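4. Appearance of White Sheet Goods Under Soft Light

Figure 4. Pale surface under soft, even light, with shallow diagonal creases and a diffuse gray shadow through the lower middle.
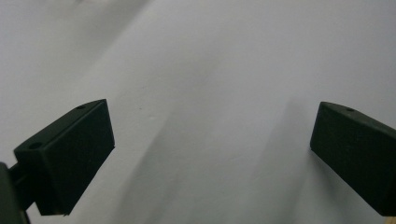 4.1 Scope

Section 3 dealt with patterned and colored goods, for which the position of a fold can usually be read from the break in the pattern. White goods offer no such break. A bed sheet, a tablecloth, a length of lining paper and a painted panel may all present a near-uniform field at close range, and what remains for the eye is the variation in tone. This section reports how well that variation supported two judgments: whether a surface was flat enough to be folded or stacked, and what kind of material it was.

The material set consists of 737 close views of white or near-white goods, collected in the linen rooms at Lekham and Ciladstead and in 11 private homes. Views containing a hem, selvage, label or cut edge were set aside for Section 5, as any of these gives the material away. The remaining 232 views show surface only or surface with objects in front of it, and all values below refer to this subset.

4.2 Terms

We follow Moncrieff in separating three features that are often grouped under "wrinkle." An undulation is a gradual change in surface height with no visible line. A soft crease is a line along which the tone changes over a short distance but without a sharp boundary. A hard crease has a sharp boundary and normally remains after the material is released. The last point cannot be verified from a single view, so hard creases were coded on sharpness alone.

Undulations and soft creases frequently occur together. In Figure 4 both run from upper left to lower right, and a slightly darker crease near the upper left divides a dimmer corner from the brighter central area. No hard crease was coded for this view.

4.3 Tone and shadow

Raters were asked to mark the brightest and darkest regions of each view before coding any crease. The order matters. When creases were coded first, raters tended to treat every dark band as a fold, and agreement fell.

Two sources of dark tone have to be kept apart. The first is slope: a part of the surface turned away from the light appears darker than its surroundings. The second is cast shadow, which may fall on a flat part and a raised part alike. Where the surface undulates, a cast shadow does not stay uniform. In Figure 4 the wide shadow in the lower middle is interrupted by lighter streaks where the surface curves upward, leaving alternating bands of pale and medium gray. Read in isolation, these bands could be mistaken for a series of pleats. Read together with the diagonal creases, they are consistent with a single soft shadow over a gently bent surface, and this was the coding adopted.

White goods were seldom recorded as neutral. Faint blue and lavender tints appear in Figure 4 and in many of the Semple views. Tint was coded but not used in either judgment. Optical brighteners, the color of the room light and nearby objects can all shift a white surface toward blue, and we had no means of separating them.

4.4 Flatness

Each view was given a flatness grade from one to seven, with one denoting a surface that could be stacked as it lay. Grades of one and two were assigned with good agreement, as were six and seven. Disagreement was concentrated in the middle grades, where undulations were present without hard creases. Figure 4 belongs to this middle group. The raters who graded it low referred to the broad bright band in the upper portion; those who graded it higher referred to the shadow bands.

4.5 Material

Material could not be assigned reliably in this subset. Paper and fabric produce similar tonal changes when slightly draped or bent, and in the absence of visible weave or edge there is little to choose between them. The code "undetermined sheet" was therefore introduced after the first round of rating and applied retroactively. Figure 4 carries this code. The Vilemton views had been rated under the earlier scheme, in which a choice was forced, and were rated again in October.

Agreement on material improved only when a second view of the same item, taken at an edge, was supplied. Those paired views are treated in Section 5.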